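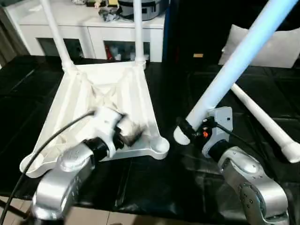
PRESS RELEASE - for use from Friday

Serura stool goes on sale in Farthorpe, no tools needed

Homeware firm Serura has put its new flat-pack stool on sale at the Willems shop in Farthorpe. White plastic, light, four legs that push into sockets under the seat. No screws, no allen key.

The first batch is 200 stools. Price is £13 each, two for a little less - ask at the till. Online orders to follow in November, delivery from the Murnenlow warehouse.

Ribs run in from the corners on the underside of the seat, for strength. Each leg has a rounded cap at the foot end so it wont mark the floor. Best put together upside down or on its side, on a table, one leg at a time. Push until the collar sits tight against the seat. Allow 5 minutes.

"People wanted a spare seat for the kitchen that comes apart again and goes in a cupboard," said a Serura spokesperson. "So that's what we made. It's a stool. It's a good one."

Legs and caps will be sold seperately as spares, also at Willems. Wipe clean with a damp cloth. Indoor use only - not to be used as a step.

Shop demonstrations all day Friday, ground floor, by the kitchenware. Press welcome, samples on request.

ENDS

Notes to editors: Serura makes small furniture and storage for the home. Press enquiries to the Serura office, Murnenlow.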